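卓上作業セルの開始前確認

卓上作業セルの開始前確認(たくじょうさぎょうセルのかいしまえかくにん)とは、ロボットアームが机の上の日用品を扱う作業において、一回ごとの試行を始める前に、対象物、天板、足元の三つの領域を決まった手順で見てまわる慣行をいう。研究室や小規模な開発拠点で広く行われているが、呼び名は場所によってまちまちで、「初期状態合わせ」「面出し」などと呼ぶ人もいる。本項では、比較的よく整理されたものとして知られるFimano作業指針の用語に沿って、少しゆっくりと説明していきたい。

概要

産業用ロボットの安全については国際規格や各国の法令があり、柵や停止機能、リスクアセスメントの考え方が定められている。しかし、机の上に小物を一つ置いて蓋を開けたり閉めたりするような作業になると、規格の条文だけでは日々の段取りまで決まらない。そこで現場ごとの指針が、その隙間を埋めるように育ってきた。料理にたとえるなら、台所の火の元の決まりとは別に、まな板をどこに置くかという家ごとの習わしがあるようなもので、どちらも欠かせない。

Fimano作業指針は、Skarnettiの実験室で使われていた手書きの確認表をもとにまとめられた文書で、本文は25ページと短い。Ospina版と呼ばれる改訂で足元の項目が加わり、以後はこの版が引用されることが多い。

対象物の初期状態

蓋のある容器を扱う場合、開いた状態で始めるのか、閉じた状態で始めるのかを、作業票に必ず言葉で書く。「いつもどおり」という書き方は認められていない。小型のごみ箱のように蓋が後ろへ跳ね上がる形のものでは、蓋が立ち上がるぶん高さが変わるので、アームの通り道もあわせて見直すことになる。また、開いた状態で始めるときは中をのぞき、前の試行の物が残っていないかを確かめる。ほんの数秒のことだが、慣れてくると一番忘れやすいところでもあり、指針もこの項には珍しく長い注を付けている。

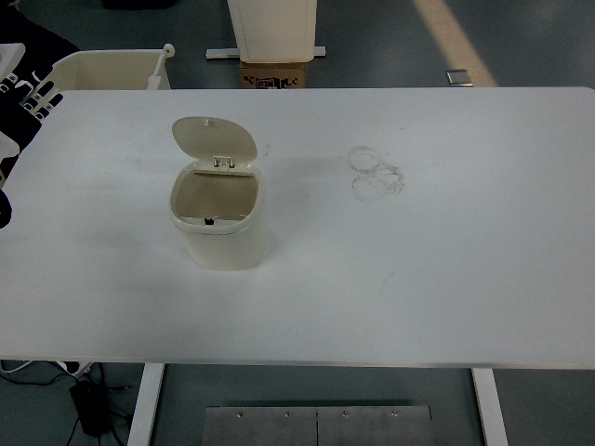
天板の管理

天板は毎回磨き上げるべきだと思われがちだが、指針の立場はもう少しおおらかである。輪じみや擦り傷のような動かない汚れは、位置が変わらないかぎり残しておいてよく、記録に「あり」と書けば足りる。むしろ一連の試行の途中で拭き取ってしまうと、前半と後半で見え方が変わり、画像を使って物の位置を求める方式では比較がしにくくなる。拭くのであれば一連の試行を始める前に拭き、途中では触らない。これが原則とされる。

一方、ねじや紙片など動く物は、どれほど小さくても取り除く。影についても項目があり、照明を変えたときや、人が光をさえぎる位置に立つときは備考欄に書き添える。影の向きや濃さは、思いのほか結果に響くことがあるためである。

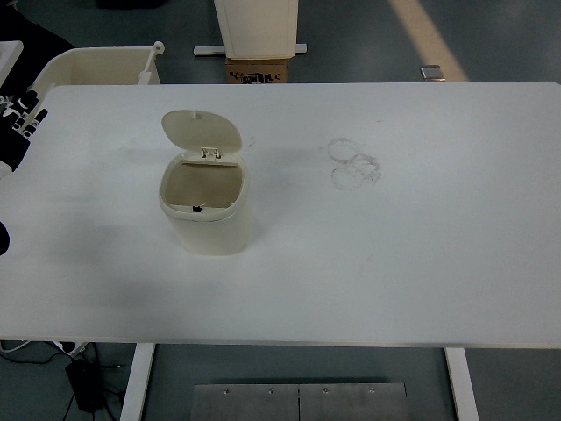
執筆:Clundska編集室 自動化・安全項目担当
最終更新:2021年9月9日(木曜日)

足元と周辺

天板の次は、目を下へ移す。電源タップ、電源アダプター、ケーブルは机の下に集まりやすく、人の足が引っかかれば机ごと動いてしまう。Ospina版では次の点を求めている。

ケーブルは人の通る側を避けて通し、余った長さは机の脚より内側に寄せる。
電源タップは差し込み口が見える向きに置き、抜けかけた栓がないかを目で見る。
床に線が引かれている場合は、その線を何の境界として使うのかを掲示しておく。線だけがあって意味が伝わっていない状態は、線がない状態より扱いにくいとされる。
机の向こう側に箱や容器を置くときは、アームが最も伸びた姿勢でも届かない位置を選ぶ。

背景に置いた物も、カメラに入る以上は作業環境の一部とみなされる。容器の段ボール箱を一つずらしただけでも、ずらしたことを記録する。やや几帳面すぎるように感じられるかもしれないが、後日ほかの人が条件を再現しようとするとき、この一行がたいへんありがたいのである。

閉じた状態からの開始

蓋を閉じて始める作業では、蓋が本体にきちんとはまっているかを、合わせ目の線に沿って確かめる。片側がわずかに浮いていると、押しボタン式の蓋では押す力の向きがずれ、容器のほうが滑ってしまうことがある。ボタンの向きも作業票に書く項目の一つで、手前、奥、左、右のいずれかで記す。斜めに置くときは、近いほうの辺を書いたうえで「斜め」と添える。

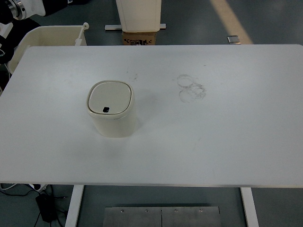

蓋を閉じた小型ごみ箱と卓上作業セル。蓋の手前寄りに黒いボタンがある。

記録と保管

確認の結果は試行番号とともに残す。Skarnettiの公開資料では、2109回の試行のうち170回に開始前の不備が記されており、そのうち10回は途中で作業を止めている。この数字は失敗の多さとして読まれることもあるが、指針の解説はむしろ、書き留める習慣が根づいていたことのほうに注目している。不備を書いた人を責めないこと、という一文が前書きに置かれているのも、そうした考えの表れだろう。

記録用紙の様式は自由で、紙でも電子でもかまわない。ただし、確認した人と操作した人が別の場合には両方の欄を設ける。一人で両方を兼ねるときは、確認を終えてから一度机を離れ、あらためて操作の位置に着くことが勧められている。

関連項目

産業用ロボットの安全
非常停止
作業標準書
整理整頓
リスクアセスメント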